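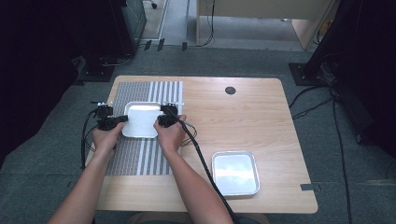

The owner of Garnavano opens the door at 16 Salcedo Street a little before eight in the morning, and by then she has already been baking for three hours. The shop sells flatbreads, two kinds of tart and coffee. It has been open since February, and she agreed to talk while the second batch was in the oven.

She worked in a hospital records office before this. "I was there for nine years and I didn't hate it," she says. "People want me to say I hated it. The pay was regular and I liked the people I sat with. I just baked every weekend and it got to the point where the neighbours were buying more than we ate."

The first sales were from her kitchen in Remilano, mostly to people on the same landing. After that came a monthly market stall, where she learned what would sell and what wouldn't. Rye didn't. Onion flatbread did, and still does.

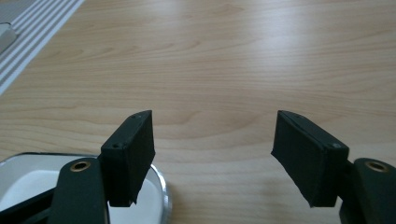
Finding premises took most of a year. She looked at a former shoe repairer's and a unit behind the bus station before settling on Salcedo Street, where the rent is 1,301 a month. "I remember the odd one on the end," she says. "I asked the agent what it was for and he didn't know either."

The oven was the largest cost. She bought it second-hand from a school kitchen in Iltance and paid 400 to have it moved, and then the door at the back had to come off its hinges to get it in. She would do that part differently. "Measure the door. I measured the room, I measured the oven, I had it all on a sheet of paper."

Tarts are baked in the afternoon for the following day. She says they cut better that way, and it leaves the oven free for bread in the morning. She tried doing both before opening and gave it up after a fortnight. 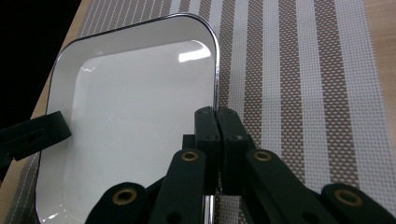

A white tray with a dark blue edge, on a woven placemat.

Asked about prices, she is direct. Butter has gone up twice since she opened and she has passed on one of the rises. A flatbread costs the same as it did on the first day. "People here know what they paid last week. If I put it up, I'd have to tell them why, one at a time, at the counter."

She has one member of staff, who comes in at eleven and stays until closing. She would like a second, though the figures don't allow for it yet.
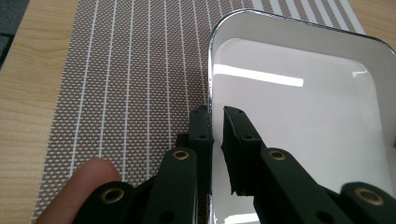 Evenings are for ordering flour and doing the accounts, and she is usually in bed by nine. Her old colleagues come in sometimes on their day off. "They ask if I'd go back. I say ask me in the winter, when it's dark and I'm scraping the van."

There are no plans for another shop. She wants to sort out the shelving first, and she is thinking about soup.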